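Visita ao laboratório de simulação da Skamis

Fomos em setembro, com uma pergunta de orçamento: comprar já o manipulador móvel de dois braços ou começar pelas licenças de simulação. A Skamis trabalha com o ambiente Janura e mostrou-nos tarefas em curso dentro de uma casa virtual.

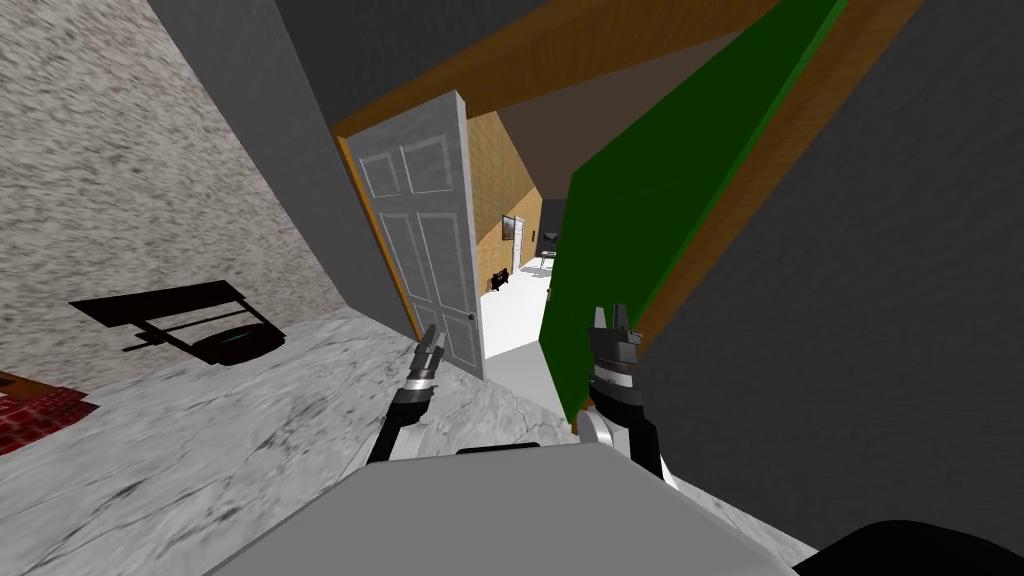

Os dois braços diante de uma porta aberta, na casa simulada.

As portas interessam-nos porque o nosso edifício tem 28. A largura de passagem terá de constar do caderno de encargos, e a Fludard, que também consultámos, ainda não enviou as medidas da base. A licença custa 2000 euros por ano e por posto. Pedimos proposta para dois postos, com formação incluída.

Vimos depois o trabalho de preensão, com objetos pequenos em cima de uma mesa. 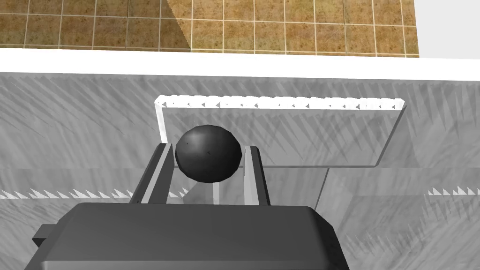 A escolha da pinça pesa no preço final mais do que esperávamos. A Okonkwo vende as pinças em separado, com 28 dias de prazo de entrega, e as peças de desgaste ficam fora da garantia. Falta pedir o preço dos dedos de substituição e confirmar se a manutenção anual cobre os dois braços. A visita terminou às 16h.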